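Home | Kitchen | Laundry | Workshop | Garden | Contact

Looking after a cloth you use every day

I've always been fond of a proper tablecloth, and the one on our kitchen table in Flultdale has seen more breakfasts than I care to think about. It came from a little shop called Grisura that closed in 2000, so I can't buy another, and I've become rather careful with it (my family would say fussy!).

Crumbs first, always. Shake the cloth out of the back door before you wipe it, or you'll only push the bits into the weave. Then clear the odds and ends that gather during the day, the wrappers and the foam nets off the fruit, and go over the whole thing with a barely damp sponge.

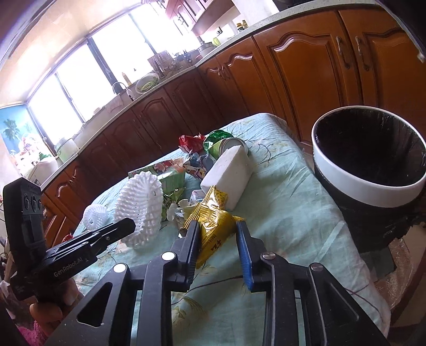
Tea and fruit stains

Blot, don't rub, and be quick about it. Cold water from the back of the cloth does most of the work, and a dab of washing-up liquid left on for a few minutes will usually shift the rest. For old marks I soak mine overnight in a bucket with 3 spoonfuls of soda crystals, then wash it as normal and hang it out if the weather's kind.

Putting it away

Roll it round a cardboard tube if you've got one, and you'll be spared those stubborn creases down the middle. Mine goes on the top shelf of the airing cupboard every November, when the heavy winter cloth comes out.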